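Speaker notes, "Where does the coat go?"
Evening talk, Surnby community hall, Tuesday, August 4, 2026
Slot is 36 minutes with questions. Talk slower than last time.

Opening (no slide yet)

Hi everybody, thanks for coming out on a summer night to hear a grown adult talk about coats. I know how it sounds. When Antigoni Athanasiadis asked me to do this I offered her three other subjects and she picked the one I put in as a joke.

Quick show of hands. Who has a coat over the back of a chair at home right now, in August? (Wait for it. It'll be most of the room.) Okay, keep your hand up if it's been there since March. Right. I love you people.

So that's the talk. I've been helping people set up their hallways, spare rooms and bathrooms for a good while now, and the question I get more than any other is the coat one. People will call me about a whole apartment and we end up spending the entire first visit standing by the front door.

The heap

I want to start with the heap because everyone has one. Mine lives at the end of the banister. I come in, I've got groceries, I throw the jacket over the banister, then the scarf goes on the jacket, then somebody else's jacket goes on that, and by Friday it's a whole animal. And the thing at the bottom is always the one you want!

I used to tell people to be stricter about it. Hang it up the minute you walk in, that kind of thing. Gerrit Fourie, who I did my first few jobs with, let me go on like that for a whole year before he asked me how my own banister was doing. So I don't say it anymore. What I say now is put the hanging place where the heap already is. If the heap is on the chair by the kitchen door, then your rack goes by the kitchen door, and I don't care how it looks from the street.

(Tell the Makis story if people seem awake. Makis Gavalas bought a beautiful closet system, drawers and little lights and all, put it in the bedroom at the far end of the house, and kept right on using the doorknob. He moved one cheap hook to where the doorknob was and that was the end of it. He's fine with me telling this.)

Hooks, pegs, rails

Hooks are fast. You can hit a hook with a jacket from two steps away, and kids can use them. Trouble is what a hook does to a long coat. All the weight sits on one spot at the back of the neck, and after a winter of that you get the little horn. Everybody knows the little horn. You can steam it out, more or less, and then it comes back.

Pegs are the same thing with more charm.

A rail with hangers is slower, I'll admit that, and it's what I push people toward for anything they'd be sad to replace. The shoulders get held up properly. Air gets in between. You can see what you own, and for some folks that's a shock all by itself.

I get asked about length a lot. Measure your longest coat on its hanger, not on you, and write it on a piece of tape inside the closet door. Josiane Gautier had a rail put in by a very nice man and then her good coat dusted the floor every time the door opened. She ended up wearing it to a wedding with a gray hem. So, tape.

(Pass the two sample hangers around here. The thin wire one first, then the wooden one. Let people feel the weight. Ask for them back, I lost one in Orero.)

Freestanding racks

These are my favorite and I'm going to try not to go on about them. You don't drill anything. Renters can have one. You can drag it to the other side of the room when your sister comes to stay. I've put them in bedrooms, in a dentist's waiting room, behind a couch, and the place that makes people raise an eyebrow is near a shower.

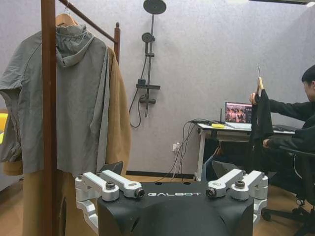 I like a wooden one best, with proper posts and a top rail and room for a short jacket and a long coat next to each other. You want the short thing and the long thing side by side like that, because then there's a bit of floor free under the short one and you can put shoes there, or a basket, or nothing. Nothing is good too. A hooded jacket should hang by its shoulders and you leave the hood alone, it'll sort itself out. And if the posts have knobs on top, sooner or later there'll be a hat on them, so buy a hat you like looking at.

About the bathroom thing. Somebody always says, won't it get damp? It can. If you've got a walk-in shower with a big overhead head and a handheld one too, water goes farther than you'd think, so keep real distance and run the fan. I would never keep wool in there all year. But for tonight's clothes and tomorrow's, on a rack, with the door open after, it works great. A little steam is kind to wrinkles. My own mother hung everything in the bathroom before church and she was right about most things.

Economou's book (I'll hold it up, I've got my copy) says to keep bathrooms and clothes completely apart. I disagree with that chapter and I've written in the margins. The rest is excellent, especially on drawers.

Money bit

People want numbers so I give them numbers. A decent freestanding rack, I tell clients to plan on up to 300 dollars, and you can do it for 70 if you're okay with tightening the bolts yourself every so often. Grusotix in town has had secondhand ones out front lately. Go in the morning. Ask for Grigoris Karamanlidis, he'll let you lean on it. Please do lean on it! If it wobbles in the shop with nothing on it, it's going to be miserable with winter coats on it.

Spread the weight, too. Heavy things at both ends, light things in the middle. I've seen one go over with a whole family's parkas and it took a lamp with it.

(If running long, skip to the homework.)

What to do in summer

Empty every pocket. I found a boiled egg once. Brush the collars, button the top button so the front hangs straight, and give each coat enough space that you can slide your hand in beside it. If you use covers, use cloth ones. The dry cleaner's plastic goes in the trash the day you bring it home, please, I'm begging.

And try things on. It's hot, it's ridiculous, do it anyway. If you don't want to wear it in August in front of your own mirror, you might not want it in the winter either.

Homework

Go home tonight, find the heap and leave it alone. Just look at where it is. Stand where you'd stand coming in with your hands full. Then next week move one hanging place over there, whatever you've got, and write and tell me how it goes. My address is on the sheet by the coffee.

Questions (they'll ask about moths, cedar yes but sand it again every year; they'll ask about hangers for kids, shorter rail, lower down; the leather question I don't know, send them to Gerrit)

Get the hangers back. Stack the chairs with Antigoni before the choir comes in at eight.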